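보낸 사람: Marlies Marti
받는 사람: 식탁보·깔개 바느질 모임 메일링 리스트
날짜: 2021년 9월 21일
제목: Re: 꽃무늬 깔개, 어디까지 깔아 보셨어요?

안녕하세요, 마를리스예요!

지난번 메일 읽고 바로 답장 쓰려다가 원단 서랍을 뒤집어엎는 바람에 이제야 씁니다. 먼저 물어보신 부분부터 붙일게요.

> 작업대에 깔 걸 찾고 있는데요, 민무늬로 할지 꽃무늬로 할지
> 아직도 못 정했어요. 무늬가 있으면 자잘한 물건이
> 안 보일까 봐 걱정이고, 민무늬는 너무 심심하고요.
> 그리고 Putetti 원단 써 보신 분 계세요? 폭이 좁다고 들었는데
> 이어 붙여야 할까요?

저는 꽃무늬 쪽에 한 표요! 다만 바탕은 밝고 무늬는 회색처럼 차분한 걸로요. 고사리 잎이나 잔꽃이 회색으로 찍혀 있으면 그 위에 빨강이나 노랑 물건을 올려놔도 금방 눈에 들어오거든요. 저희 집 아이들 나무토막도 그런 깔개 위에서는 잘 안 잃어버려요(소파 밑으로 들어간 건 별개고요...).

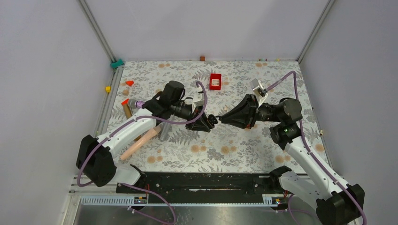

반대로 조심할 건 흰색이나 갈색 계열의 작은 물건이에요. 바탕이 미색이고 주황빛 도는 동그란 점까지 섞인 무늬라면 더 그렇고요. 저는 단추 통을 엎었다가 흰 단추 찾느라 저녁 시간을 다 썼어요. 그래서 요즘은 흰 단추만 따로 접시에 담아 둡니다.

Putetti는 저도 6월에 한 번 샀어요. 제가 받은 건 폭이 65cm였고, 제 작업대에는 조금 모자라서 결국 옆에 한 장을 더 이어 붙였어요. 잎 방향을 맞추려니까 자투리가 거의 40cm나 나오더라고요, 아까워라! 그걸로는 바늘꽂이랑 컵받침을 만들었어요. 점만 있는 무늬면 대충 맞춰도 티가 안 나는데 고사리 잎은 줄기가 어긋나면 계속 거기만 보게 돼요. 이어 붙이실 거면 넉넉하게 주문하세요.

가장자리는 두 번 접어 박는 게 제일 얌전하긴 한데, 모서리가 두꺼워져서 벽에 딱 붙는 작업대에서는 살짝 뜰 수 있어요. 저는 한 번만 접고 바이어스를 둘렀어요. 깔개가 자꾸 밀리면 뒤쪽을 집게로 집어 두셔도 되고요. 양면테이프는 말리고 싶어요. 떼고 나서 끈적이는 거 닦느라 고생했어요.

세탁은 미지근한 물에 뒤집어서 하고, 다림질은 덜 말랐을 때 뒷면부터 하고 있어요. 회색 무늬는 아직 그대로인데 점 색은 조금 연해진 것 같기도 하고... 다른 분들 건 어떤지 궁금하네요.

참, Gedmont 쪽 원단은 제가 써 본 적이 없어서 모르겠어요. 써 보신 분 있으면 답장 좀 부탁드려요! 그리고 제 바이어스 테이프 19mm짜리가 한 롤 남았는데, 필요하시면 다음 모임에 들고 갈게요. 색은 연회색이에요.

마를리스 드림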